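A Saturday Kind of Visit to the Denthorpe Pottery

Posted Aug 30, 2026

We had been meaning to get out to Denthorpe ever since my sister gave us one of their blue mugs, and in July we finally made the drive. The pottery sits behind the old Dretlow mill, down a lane so narrow that we had to back up for a tractor (twice!), and the tour costs next to nothing if you book ahead.

Our guide began in the clay room, which smelled wonderfully of rain and cellars, and she let the children press their thumbs into a lump of the stuff before it went on the wheel. The tour lasts 2 hours, and I could happily have stayed for four. 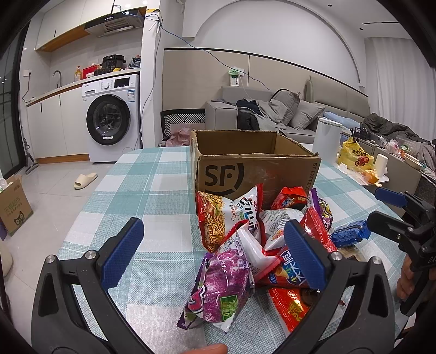 After the wheels came the kiln shed, and that was my favorite part. The big Bedex kiln holds 100 mugs at a time, and they keep a chalkboard by the door with the running total for the year — it stood at 3,164 when we came through. I asked what happens to the cracked ones, and they go out on a bench by the gate for 20 cents apiece, so of course we came home with a boxful.

Lunch was at Tomić, the little bakery across the lane, where the plum cake is worth the trip by itself. Wear old shoes if you go, and ask to see the glaze books upstairs, which are easy to miss.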